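# Mat for a butcher block snack table: mesh or solid?

Posted in Home and Workshop > Tables and Benches, September 2024

**slabfloor**

We have a butcher block table in a ground floor work area with a concrete floor. The building is from 1982 and the slab gets a bit damp in spring. The table is where everyone leaves the snack packets, and people put cups down on it as well. I sanded out a dark ring in May and oiled the top again, and now there are two new ones.

I want to put a mat in the middle and keep the snacks on that. The two I'm looking at are a grey woven mesh one and a solid rubber-backed one from Halard. The Halard mat is $17, the mesh is a bit less. Has anyone had either of these on oiled wood for a while? I don't want to lift it in a year and find a different coloured square underneath.

Also, is there any point in a basket, or do people just leave the packets lying flat?

**pascu_bench**

Don't get rubber. I had a rubber-backed mat on an oiled maple bench and it left a sticky patch that mineral spirits only partly took off. I ended up sanding it, starting at 100 grit, and you can still see the colour change if the light is low. Maybe the newer ones are better, but I wouldn't try it on a top you care about.

Woven mesh lets the air through, so that's what I would get. It won't stop a spill though. Anything you tip on it goes straight through to the wood, so you still have to lift it and wipe. If cups are the main problem, keep a few coasters beside the mat.

You will get some colour difference under any mat if the table is near a window. Shift it every few weeks.

Before you put it down:

- Let the oil cure. I give it 3 days after the last coat, longer if the room is cold.
- Wipe the top with a dry cloth and check that nothing comes off on it.
- Check the underside of the mat for a coating. Some of the cheap ones have a tacky backing.

**top_shelf_tea**

just varnish it

**Irico**

I'd skip the varnish if you already have oil in the wood. You would need to strip it back first, and a scratch in varnish is harder to touch up.

I'm in Sestdale and our slab is damp too. We went with grey woven mesh on butcher block. It has been fine, and crumbs shake out of it outside. The one thing I'd warn you about is that a light mat can slide if you drag something over it. You can put a small pot on it if that bothers you. Use an artificial plant so there's no watering over the wood.

On the basket, we don't bother. Small flat packets sit well enough loose on the mesh and you can see which ones are left. If yours are bigger bags, or you have a lot of them, a shallow tray would keep them together. Get one without metal feet.

Ours, with most of the packets and the plant on the mat:

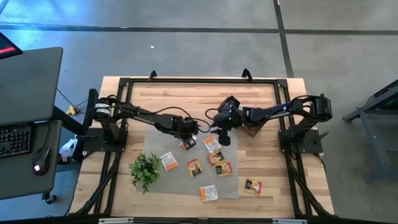
**slabfloor**

Thanks, going with the mesh then. Do you wash yours or only shake it? I'm thinking of sugar getting into the weave if a packet splits, and I'd want it fully dry before it goes back on the oil.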